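Arrumar a despensa, segunda tentativa

27/09/2023

Em janeiro comecei a arrumar a despensa do corredor e parei a meio. Esta semana voltei a pegar no assunto. O espaço tem cerca de 3 metros quadrados e, entre o que já lá estava e o que veio da casa da minha tia, deixou de dar para entrar de frente.

Tirei tudo para o corredor e fui separando no chão. As conservas ficaram num lado, as ferramentas no outro. O que não sabia onde pôr foi para o quarto de hóspedes, onde ainda está. A estante Skollholm que comprei em segunda mão ao Bienvenido Galang custou 30 euros e tem 68 cm de largura, o que deixa uma folga pequena junto à porta. Montei-a sozinho numa tarde – faltava um parafuso, usei outro que tinha na gaveta.

Depois passei às coisas maiores. As azuis ficaram juntas, porque são as que uso menos e assim sei logo onde procurar.
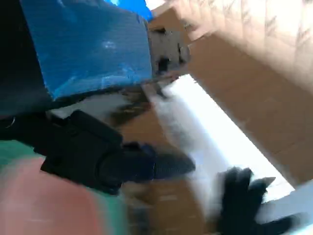
O azul, com alguns riscos claros, e uma peça de metal cinzenta ao lado.

Os riscos não me incomodam. Passei um pano com água e detergente e não insisti mais. A Lucienne Lecomte sugeriu pôr etiquetas em tudo, mas só etiquetei as prateleiras de cima, que são as que não consigo ver sem banco.

Deitei fora dois sacos de coisas: cabos velhos, tampas sem caixa, um calendário da Ferker e três latas de tinta seca. O berbequim ficou na prateleira do meio, ao lado das buchas e das brocas.

Falta resolver a luz. A lâmpada é fraca e o interruptor fica atrás da porta. Também quero pôr dois ganchos na parede para a vassoura e o escadote, mas primeiro tenho de ver por onde passam os canos.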